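Danang Oei on why Willwood should not fill its fuel reserve at any price

April 3, 2026

The Wuisan terminal holds 2,483 barrels of heating oil for the town. Gellamus, which runs it, wants to buy 1,123 more before August. I think that is a mistake.

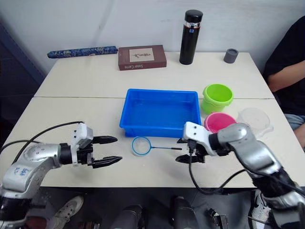 A black thermos and a small cup on a white table.

Prices are high now. Buying a large lot at once locks that cost into next winter's bills, and Pekitz, the only supplier by pipe, knows we are in a hurry.

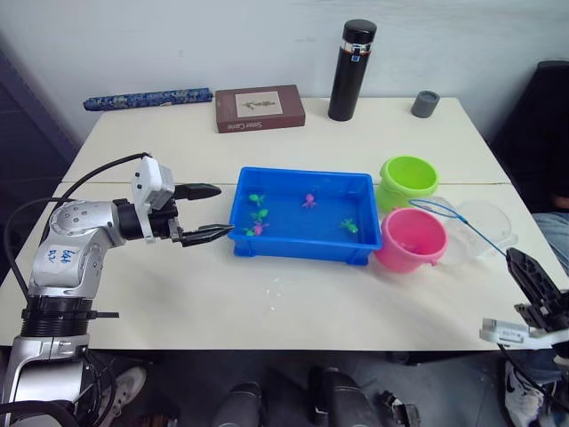
What I would do

Buy 100 barrels at a time and publish each price paid. If the market falls, we keep the savings. If it climbs, we still own most of what we need.

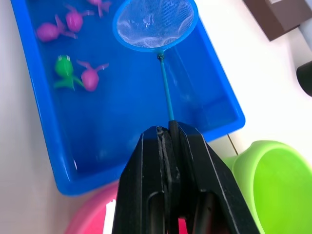 The reserve covers a cold spell of over 2 weeks, and that is its job. It was never meant to move the market. Set beside what Pekitz ships, our tanks are as shallow as the water in that blue tray, and a purchase by Willwood will not change the regional price. It will only change what households here pay.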